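4.2 Wall color and how long people think they waited

I'll admit this is the part of the study I was most excited about, mostly because I've spent so much of my own life sitting in ugly waiting rooms. When we first planned the Gornthorpe survey I only wanted to ask about chairs. Then a reader of our early draft wrote back (a little crossly!) that chairs are boring and that people remember walls, so I added three questions on paint, and those three questions ended up taking over the whole section.

We got 2,601 usable forms back from the Gornthorpe and Tundine clinics. Each form asked people to guess how long they'd been sitting there and then to name the color of the wall in front of them without looking up. I love that second question. Plenty of people got it wrong, and 163 of them left it blank or wrote something like "wall colored," which I coded as missing even though I was tempted to give it a category of its own.

Among the people who did name a color, those in the blue and green rooms guessed shorter waits than those in the cream rooms, and the gap held up when I split the forms by morning and afternoon. It got smaller when I split them by age. I don't want to oversell it, since the cream rooms at Tundine are also the ones next to the elevator, and people who sit beside an elevator hear it ding all day long. The Shaikh scale, which we used for general mood, didn't move much in either group. I had expected it to, and I went back and rescored a batch of forms by hand in August just to be sure I hadn't flipped a column. I hadn't.

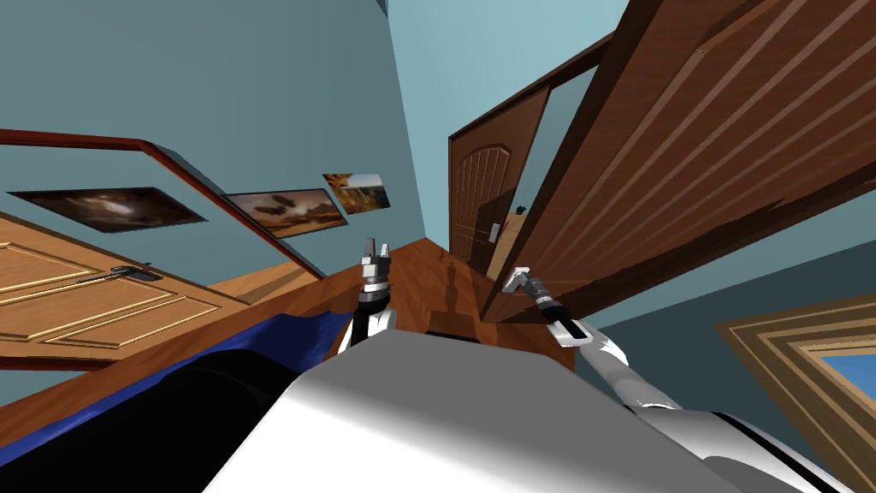 Figure 3. An interior with teal-blue walls, rendered view.

Paint names gave me more trouble than anything else in the coding. One person's teal is another person's "hospital green," and the Satine color cards we handed out at Tundine only helped when people bothered to use them. Wood makes it harder still, because brown next to a blue-green wall pulls the eye, and a room like the one in Figure 3, with its wooden doors and brown table set against the teal, is just the sort of mix where our coders split between blue and green. In the end I lumped the two together and kept cream, white and gray apart. A finer split might well show something, but I'd want another 1,000 forms before I tried it, and I'd want every one of them filled in far away from that elevator.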